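Home About Our work Reports Contact
Search this site Go

Ateş Repair and Reuse -- progress report to the Ulach Fund
Second period, to the end of November

In this period we continued the work in the two towns which the grant covers, Temthorpe and Hikerthorpe. The main purpose is the same as in the application: to help households keep small electrical goods in use for longer, and to teach simple repair to people who want to learn it. The first report was mostly about finding rooms and buying tools, so this one can say more about the work itself.

Repair evenings

We held 13 repair evenings, nine in Temthorpe and four in Hikerthorpe. Visitors brought 161 items. Lamps, radios and kettles were the most common, as before. A smaller part was sewing machines, and these take much time, so we now ask people to write to us before they bring one.

Temthorpe is going well. The evenings are on Friday from 6 p.m. and the room is known to people by now. Hikerthorpe is slower. We started there one month later than planned, as the hall had no heating until its boiler was replaced, and we lost some early visitors who did not come back. We have moved the Hikerthorpe sessions to the afternoon, and the last one was clearly fuller than the others.

Chargers and adapters

We did not plan this part, but it has grown. Many people came with a working device and no adapter for it, or with a bag of adapters and no idea what they belong to. We started a lending and exchange shelf in Temthorpe. Each donated adapter is checked with a meter and gets a paper tag with voltage and current before it goes on the shelf.

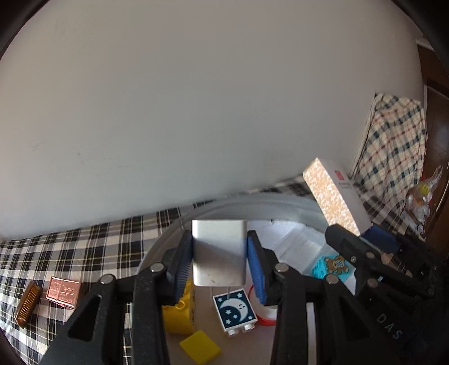 Power adapter with two-prong plug.

We would like to keep the shelf in the next period and open a second one in Hikerthorpe. It costs very little -- the boxes and tags came from our general supplies line.

Training

The beginners' course ran once, with 4 lessons. The group was good, but the second lesson (soldering) was too long and the third too full. For the next course we will divide soldering over two evenings and give the safety part in writing in advance. The course booklet is ready in English. The translation is late, and we expect it early in the new year.

Money

Spending is a little under the plan. The rent in Hikerthorpe was lower than expected because of the late start, and this leaves 700 dollars not used. We ask for your permission to move this sum to spare parts, where the budget is nearly finished. Fuses, cables and switches are used faster than we calculated in the application. All other lines are as agreed.

Next period

We will continue both series of evenings, run the beginners' course again in Temthorpe and for the first time in Hikerthorpe, and finish the translation of the booklet. We also want to keep better records of items which could not be repaired. At present we write down only that the repair failed and not the cause, so we cannot yet answer the question you sent us after the first report. A new form is prepared and will be in use from the next evening.

Reports Previous Next Back to top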